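4 Running the simulator station on an open day

This section covers the bedroom program on the two-arm simulator station. It assumes the station has been unpacked and cabled as set out in section 3, and that the Troltis software is already on the computer.

Revised 2020-09-23. Replaces the sheet handed out in August.

4.1 Before visitors arrive

1. Put the station at least 100 cm from the nearest walkway. Tape the power lead to the floor along its full length.
2. Turn on the projector first, then the computer. If the computer starts first it picks the wrong display and has to be restarted.
3. Log in with the visitor account. The staff account leaves the editing menus open.
4. Open Troltis and choose Demonstrations, then Bedroom.
5. Wait for the room to load. On the Skandberg computer this takes some 40 seconds. The Wong laptop is slower.
6. Move each hand controller through its full travel and check that the matching arm follows on the screen.

Note: If an arm lags or jumps, close the program and run Calibrate from the start menu. Don't try to calibrate with a room loaded.

4.2 Running a turn

1. Seat the visitor and adjust the chair so their elbows rest on the pads.
2. Show them the stop key. It freezes both arms at once and does no harm to the program.
3. Press Reset to put the arms and the furniture back to their starting positions.
4. Let the visitor move one arm at a time for the first minute. Children under eight should stay with one arm for the whole turn.
5. Press End Turn. The counter in the corner goes up by one and the room resets itself.

Caution: Keep drinks off the bench. The hand controllers are not sealed.

Caution: Some visitors feel queasy when the view swings. Offer the fixed view (F4) and have them look away from the screen until it settles.

4.3 Choosing a view

The program starts in the fixed view, with the room level. F5 changes to the arm view, which tilts and turns with the arm. Walls and ceiling can end up at a steep slant, and the part of the room in sight depends on where the arm is pointing.

In the arm view the gripper stays near the middle of the display and the other arm may come in from the side or bottom.

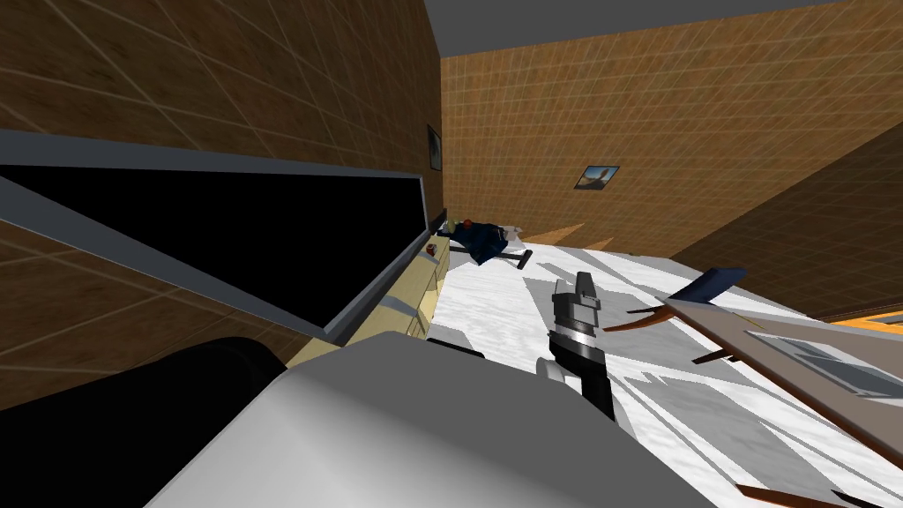

To get back to a level room, press F4. The arms stay where they are, so a visitor can switch partway through a turn and carry on.

Note: Furniture in the program can be tipped or pushed about. If a piece ends up out of reach, press Reset. It won't come back by itself.

4.4 Closing down

1. Press End Turn and wait for the reset.
2. Choose File, then Save Log. The log holds up to 600 turns and then writes over the oldest.
3. Shut down the computer, then the projector. Leave the projector plugged in until its fan stops.
4. Coil the controller leads loosely and put them in the grey case.

If the program shows error 806, the controllers have lost their connection. Check both plugs at the back of the Mudska interface box and restart Troltis. The turn counter is kept.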